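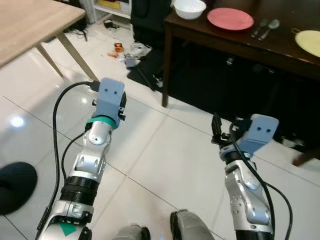 Danai Karras
Do the floor first, table after. You always end up dropping stuff off the table anyway and then you're sweeping twice. But read the actual post below before you answer, half the people here don't.

Clearing up a glossy white tile floor after a meal - what order??
Posted by Kwan-ho Huang, 2025-03-05

Ok so quick one. Rented room, shiny white tile, two tables (one light wood, one dark brown). By evening there's little stuff all over the floor. A plastic bag, small bits near the black mat, plates and a spoon still out on the dark table. I have maybe 16 minutes before the next people want the room. Whatever I do first seems to be wrong. Also the tile shows EVERYTHING under the ceiling light. And where do bowls go when theres no sink in the room? Thanks

Norbert Dudás
Disagree with Danai, sorry. Dishes first. Food dries on plates, crumbs on tile just sit there.

What I do, same kind of floor, Hemcombe building:

1. Plates, forks, spoons, all in one trip. Stack plates by size, bowl on top, cutlery in the bowl. Carry it out.

2. Stray bowls. There's always one that wandered off. Look low as well as on the tables, people put a bowl on any flat thing that's near them. Take it by the rim, one hand under if it's got anything in it.
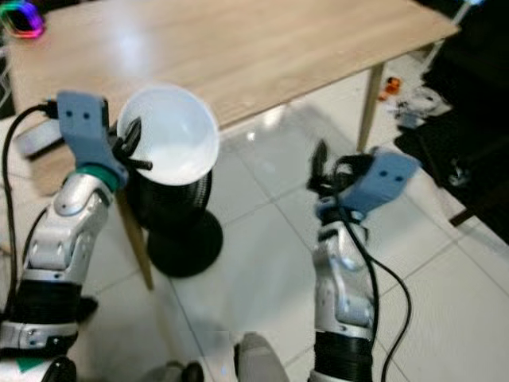

3. Bags and scraps. Open up the crumpled bag and use it for the small trash. One less thing to pick up.

4. Mat. Fold it inward, shake it outside. Not over the tile, I did that once and never again.

5. Dry sweep, then damp cloth. Barely damp. Too much water on gloss tile = streaks. Go under the tables too, round the legs is where it collects.

6. Wipe tabletops whenever, they take a minute. Light wood top, look at it from the side with the light on, you see the smears right away.

For no sink - get a tub with a lid. Mine is a Martens one, cheap, does the job. Everything goes in dirty and you wash it at home.

Tatsuya Ogura
just use a dustpan

Kwan-ho Huang
Tried Norbert's order tonight. Forgot the mat until last so had to sweep again, my fault. Still done before they knocked. Getting a tub tomorow. Does the lid leak if you tip it?

Norbert Dudás
A bit, yes. Old towel in the bottom.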